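Recipe testers wanted — Fitholm Kitchen

Fitholm Kitchen is looking for 15 home cooks to test recipes for our next vegetarian cookbook. Testing starts in March and is done in your own kitchen.

Each tester gets four recipes, mostly lentil dishes, flatbreads and chutneys. Cook each one twice, exactly as written, and fill in a short form on timing, taste and anything unclear. Please don't swap ingredients — if you can't find something, tell us.
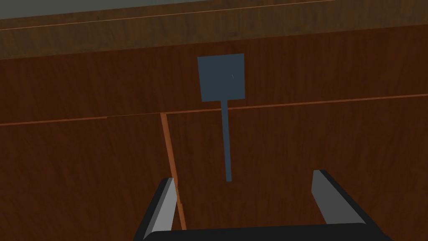 Do I have to buy the ingredients myself?
You buy them and send us the receipts, and we pay you back within 13 days.

You need a hob, an oven and kitchen scales. Training as a cook is not required. Testers are named in the book and receive a free copy.

To apply, write to Dragica Kadrić at Fitholm with a few lines on what you usually cook and any allergies. Ülle Mägi will send out the recipes.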